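Reading time: 3 min

List home | Threads | Previous | Next | Reply

Subject: Re: [demo-collection] hand-held vs. teleop for the box packing task
From: Oluwatosin Fashola

Tobiloba Ajayi wrote:

> We have 2627 episodes of the packing task in Tolivitz format, all
> recorded with the hand-held gripper. Before we add more I would like
> to know whether the teleop set from Akpan can go into the same
> training run. The action spaces look compatible on paper. Also, do
> we keep episodes in which the operator regrasps? Climlow drops them
> by default and I am not sure that is right for this task.

Tobiloba,

On mixing the two sets: compatible on paper, yes, but check the timing first. The hand-held episodes have pose and jaw width sampled on the same clock as the video. In the teleop episodes the logged action is the command, and the arm reaches that pose some frames later. If you train on both without shifting one of them, the policy sees two different answers for the same image. The error is small during transport and large at the moment of release, where you can least afford it.

I would convert the teleop set to measured pose before doing anything else. Akpan logs joint state, so nothing needs to be recorded again. Use the measured jaw width too. The commanded width goes past the surface of the object when the operator squeezes, and it tells you very little about what is being held.

The second difference is speed. People with the gripper in hand move fast through free space and slow down near the box. Teleop operators are slow everywhere and pause before contact. Resampling by path length helps with the first part of the motion. Leave the insertion at its original rate.
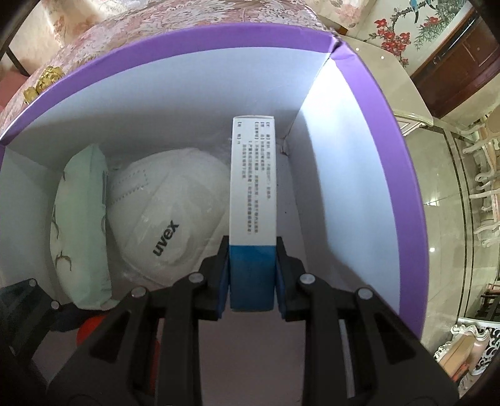
Insertion is also where the grasp height matters. If a tall carton is held near its lower end, the jaws have to go down into the box with it, and they need clearance on both sides when they open. An operator holding the tool by hand feels the wall and corrects without thinking. A teleop operator has only the video. Our policy trained on hand-held data alone learned the correction poorly, as the contact force is not in the observations. It copied the motion but started it too late.

So for tall items I would label grasp height in the metadata — low, middle, high — and look at success for each group before merging. A single success rate over the whole task hides this.

On regrasps: keep them, with 2 exceptions. Drop an episode if the free hand enters the box to move something, and drop it if tracking is lost while the jaws are open. Everything else is useful recovery data. Climlow's default was written for pick and place on a flat surface, where a regrasp usually meant a mistake by the operator. When packing into a box that already holds other items, a second grasp is often the correct action.

One thing to verify on your side: the Bromudum exporter rounds jaw width to whole millimeters unless told otherwise. Thin packets then show up as fully closed. I found this in November after three training runs that I could not explain. Set the width field to float and export again from the raw logs, not from the converted files.

If you send me three episodes from each set, I can run the alignment script and post the offsets to the list. Please include the calibration file for the hand-held unit — the last batch came without it.

Oluwatosin

Previous in thread | Next in thread | Back to top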